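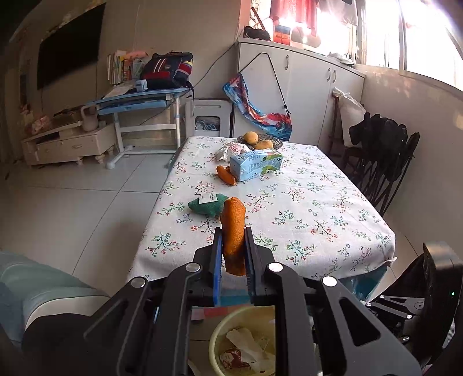 The dining table is not a shelf

A table used for storage between meals has no fixed capacity, so it fills. Plush vegetables end up beside the bread rolls, with a drink carton and a carrier bag for company. I measured ours over 34 days in January. Clearing it took up to 4 minutes before each dinner. My view is that toys need one container within reach of the table, and that bags belong on hooks. Nikau Pomare prefers a lidded box. Lids add a step, and children skip it.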